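**Notes de l'intervenante – Aileen Javier, atelier « Ouvrir une unité centrale »**

Saluer les participants et remercier la société Dizon. Rappeler que le parc de Votus compte 378 postes et que le démontage est désormais assuré en interne.

Commencer par le câblage : faire repérer les faisceaux d'alimentation et le câble de données bleu.

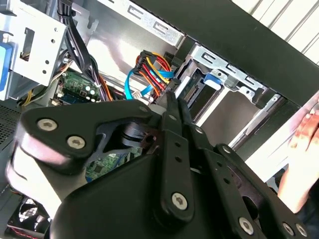

*Connecteurs et câbles à proximité de la cage des disques.*

Préciser que le boîtier se travaille couché, panneau latéral retiré. Marquer une pause.

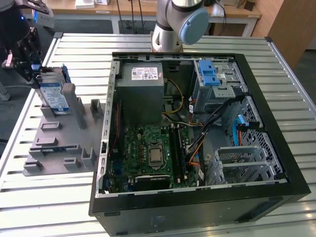 Insister ensuite sur l'ordre des opérations : couper le courant, débrancher les données, puis libérer le disque. Aucun câble ne doit être tiré par ses fils. Laisser 3 minutes aux questions.

Aborder enfin la carte mère. M. Ocampo présentera la procédure d'inventaire de la mémoire.
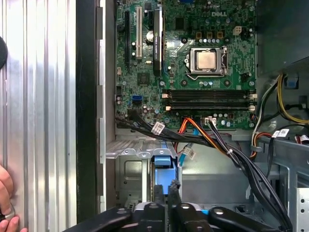 *Carte mère Dell : processeur et emplacements mémoire vides.*

Passer la parole à Mme Panganiban pour le volet recyclage (20 minutes).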